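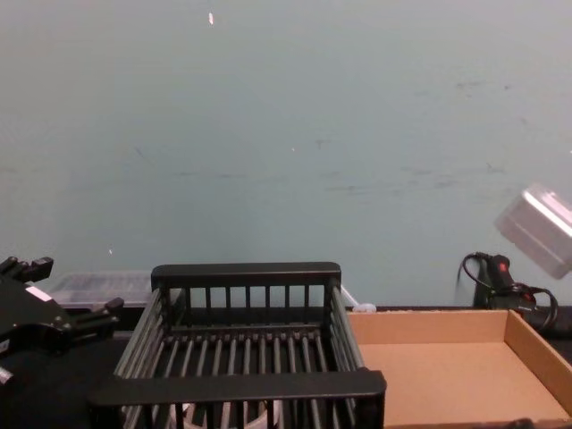
Black wire rack and cardboard tray, back of the bench.

October 7, 2019
Posted by the Wunholm bench to the Urkudix small repairs list

Re: dish rack on a workbench (was: message 3737)

> I have been reading the thread on bench storage and I'm a bit lost.
> Several people say a dish rack is the best thing they ever put on a
> worktable. Mine is a small table against a wall and I mostly do
> cardboard and glue work, plus fixing toys. Where does the rack go, and
> what goes in it? I tried one from the kitchen and it just filled up
> with junk. Also my tape keeps vanishing. I have 2 rolls somewhere and
> can't put my hands on either of them.

Oh, I'm so glad you asked this, because I have been wanting to write about my rack since June and this is the excuse I needed!

Start with the junk, since we have all been there. My first rack filled up too, and it was because I treated it like a bin. Everything went in flat, one thing on top of another, and the bottom layer disappeared. A dish rack wants things standing up or leaning. Sheets of card, folders, a cutting mat on its side, long rulers. If it can't stand or lean, it belongs somewhere else. Once I started doing that the same rack held twice as much and I could see all of it from my chair.

Placement: mine is at the back against the wall, and the tray goes right beside it. I tried the rack in front for a while (easier to reach, I thought) and knocked it with my elbow every time I cut anything. Behind it I have a plastic container with a lid, the see-through kind, for parts that would fall between the rods. Anything smaller than a button goes straight in there. I lost 3 tiny screws from a music box before I learned that one.

Now the tray, which deserves its own message really. It's a shallow cardboard one, plain brown, low walls. The low walls are the whole point for me - I can slide my hand in from any side and pick up whatever I need without tipping it. And it's where the tape goes. The black electrical tape gets laid flat in the tray when I'm working, and when I'm done it goes back to the tray. I haven't lost a roll since, and I am a champion loser of tape. When a tray gets too gluey I fold up another one from whatever box came in the mail.

The glue gun sits on the other side of the tray, with its cord looped up so it doesn't trail across where I'm working.
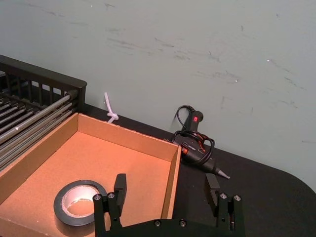
What is the easiest way to get hot glue strings off cardboard?

Let them go cold and then lift them off with your fingertips or a dry toothbrush. If you pull while they're warm they stretch and stick to something else. On printed card, go gently or the top layer of paper comes away with them.

Glue sticks were my other problem. I bought a box of 96 at Egilsson when they were clearing out the back shelves (wonderful shop, go if you're ever over this way) and for weeks they rolled all over the place. They now stand in an old mug in the cupboard and I bring out a few when I start. I'd love to say I keep them sorted by length but the stubs go in with everything else and I use them up whenever I remember.

You mentioned you work against a wall, so one more thing. Mine is painted a pale gray-green and it has picked up a good many dark scuffs. I used to scrub at them. White eraser takes off the light ones, a damp cloth with a drop of dish soap helps a bit, and the rest I have decided to live with.

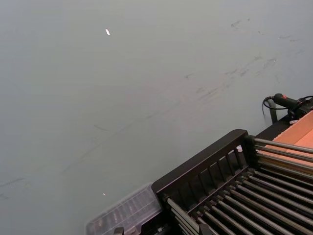 If marks bother you more than they bother me, a sheet of white card leaned up behind the rack does very well, and you can swap it when it gets grubby. Put it in before you load the rack, though. I did it the other way around the first time and had everything out on the floor by lunch.

As for which rack, the one from your kitchen is probably fine! Look for a floor where the rods are close together, and sides high enough to hold a folder upright. The one I had before this came from the Havent thrift store and it was lovely to look at, but the gaps were so wide that pencils went straight through. I use it for drying paintbrushes now and it's very good at that.

Do write back and tell us how you get on, and what turned up at the bottom of the pile. I want to hear about the tape.

Happy fixing,
the Wunholm bench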